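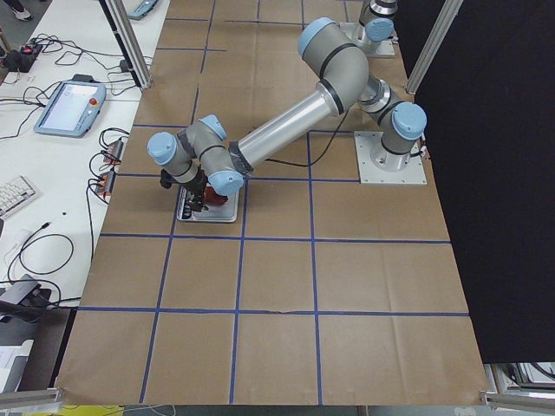

3. How we collected the songs

Our project studies the evening singing in Gonddale, where families still meet to sing without instruments. In May we visited 21 households and wrote down 383 verses — many of them exist in two or three versions. Habibur Khondokar made the transcriptions and I compared the tunes. 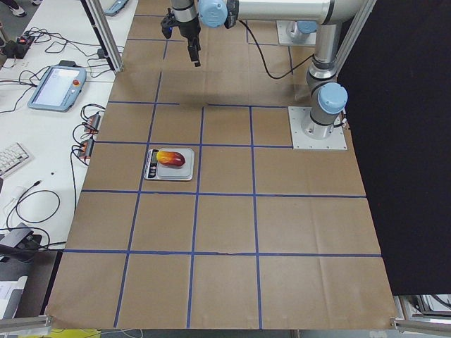 4. First results

The older singers keep a slow tempo and repeat the last line. In Iridora, the neighbouring village, this repetition is missing.

Jui-lin Yau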